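Home | Overview | Install | Scene Setup | Recording | Evaluation | Troubleshooting

4. Scene randomization and wrist views

Zakodier trains a policy on simulated camera views with the surface textures changed between episodes. The method only works if the wrist views and the body view are rendered from the same scene state, so set up the cameras before you turn randomization on.

4.1 Before you start

1. Open the Trimside scene editor and load the base room.
2. Set the random seed to 882. The results in section 7 use this seed.
3. Open both grippers fully and check the finger joints in the state panel.
4. Under Surfaces, assign one texture pool to the floor and a separate one to the walls. Stone and tile textures can go in either pool.

Note: Texture scale is set per surface. A stone pattern that looks right from the body camera can look very large from the wrist, where the nearest surface is much closer.

5. Switch to the wrist view and step through a few textures. The fingers should stay easy to tell from the surface behind them. 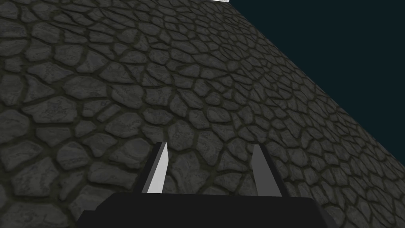

Does the texture have to change during an episode?

Keep it fixed for the whole episode and change it only on reset. Changing it partway through made training slower in our tests and did not help on unseen rooms.

4.2 Setting the episode batch

1. Set Episodes to 1000.
2. Set Hold-out to 15. These textures are kept out of training and used only for evaluation.
3. Choose the Yin sampler. It draws floor and wall textures independently, so a pale tiled wall can meet a dark stone one at the same corner.
4. Turn on Keep Furniture Poses if you want to measure the effect of texture alone.
5. Run the preview and look at each camera in turn.

Caution: Do not edit the texture pools after the preview. The hold-out list is written at that point – later edits will let held-out textures leak into training. 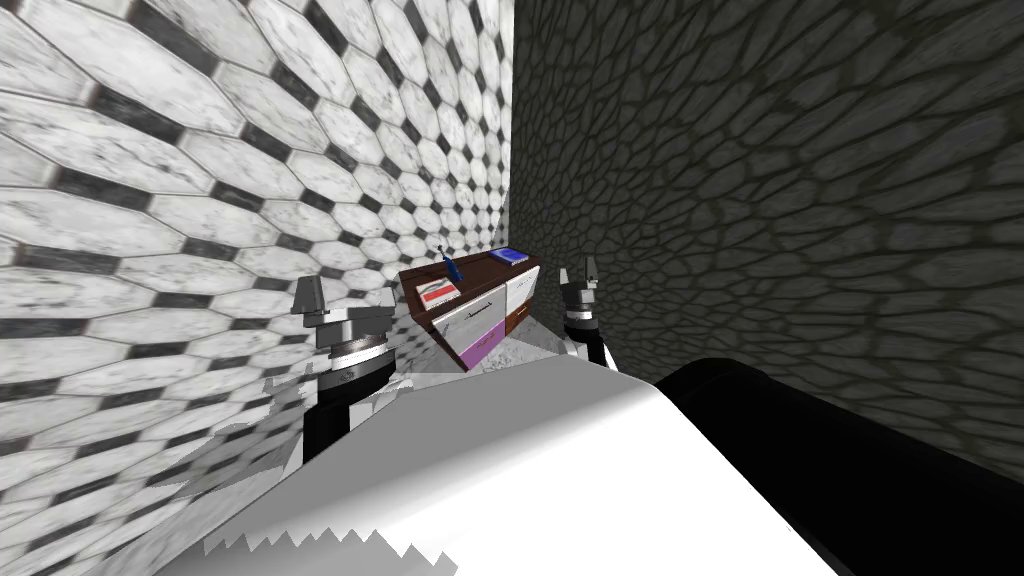
6. Save the batch file and start the render. Clinedov writes one log per worker. If a worker stops, restart it with the same batch file and it will pick up at the last finished episode.

4.3 Checking the result

Evaluate the policy on the hold-out textures first, then on the base room. Run each evaluation with 2 different seeds and report both scores. A large drop on the hold-out set usually means the training pool is too small.

Section last revised 13/04/2021 by Nurhan Kahraman.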